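How to Clean and Touch Up a Stepped Cove Ceiling

Last updated August 20, 2025

Stepped coves collect dust on every ledge, and the dust shows as gray lines once the room lights are on. The procedure below covers dry cleaning, washing, crack repair and spot painting of a white cove with rounded ledges. It applies to plaster and to cast gypsum sections. Polystyrene coving needs a different filler and must not be sanded with anything coarser than 240 grit.

Tools and materials

Platform or trestle, wide enough to stand on with both feet flat
Vacuum with a soft round brush head
Two buckets, two cellulose sponges
Mild sugar soap, mixed at half the label strength
Fine surface filler (Rurnis Fine or equal)
Flexible 2-inch filling knife
Sanding sponge, 240 grit
Angled sash brush, 1 inch
Flat white ceiling paint
Low-tack masking tape
Flashlight

Before starting

Switch off the ceiling lights at the breaker if you will be working within arm's reach of a fitting. Let the fittings cool for 20 minutes. Cover the floor out to 4 feet from the wall on every side you plan to clean.

If the building is old enough that lead paint is possible, test the cove before any sanding. Asbestos can also be present in older textured coatings and plaster. Stop if either test is positive and call a licensed contractor.

Step 1. Inspect the ledges

Hold the flashlight flat against the wall and point it along the molding. Raking light shows hairline cracks, old tape residue and filler ridges that are invisible from the floor. Mark each defect with a small piece of low-tack tape on the wall below it. Do not use pencil on the cove itself. Graphite bleeds through flat paint.

Check any bracket fixed to the molding. Press it lightly with one finger. If it moves, remove it and fill the screw holes in Step 4. If it is solid, leave it and mask around the base.

Step 2. Dry clean

Vacuum from the top ledge down. Keep the brush head moving in one direction and follow the curve. Inside corners between ledges hold the most dust and usually need a second pass with a dry 1-inch brush.

Pull off loose scraps of tape or paper by hand at this stage. Peel them back slowly at a low angle to avoid lifting paint.

Step 3. Wash

Wring the sponge until it no longer drips. Work in sections of 3 feet. Wash the underside of each ledge first, then the face. Rinse with the second sponge and clean water. Change the rinse water as soon as it turns cloudy.

Do not wash bare plaster. If paint is missing, wipe the spot with a barely damp cloth and go on to the next section.

Step 4. Fill

Open hairline cracks slightly with the corner of the filling knife and brush out the dust. Press the filler in across the crack, then draw the knife along it. On a rounded ledge, bend the blade to the profile – a stiff knife leaves flat spots that catch the light.

Leave the filler slightly proud. Allow the full drying time on the tub, then sand with light strokes along the length of the molding. Deep holes need two coats.

Step 5. Spot prime and paint

Prime all filled areas with ceiling paint thinned by 10 percent. When dry, apply one full-strength coat with the sash brush and feather it 6 inches past the repair on each side.

Spot painting works on a ceiling painted in the last few years. On older paint the patches will read brighter than the rest, and the whole ledge should be painted from corner to corner. I use Mamden Flat 952 on coves. It has low sheen and covers filler in one coat over primer.

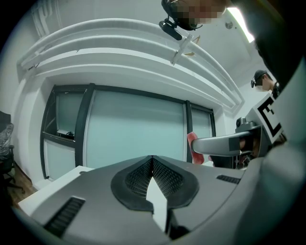

Rounded white cove ledges curving in from the left wall, with a pale bracket fixed across them near the top.

Step 6. Final check

Remove the masking tape while the last coat is still slightly soft. Restore power and look at the cove from the floor with the ceiling lights on, then again in daylight. Touch up thin spots only after the paint has dried overnight.

Maintenance

Vacuum the ledges twice a year. I do mine in March and again in the fall. A cove over a kitchen opening may need washing every year – grease film holds dust that a brush will not move.

Struan Laing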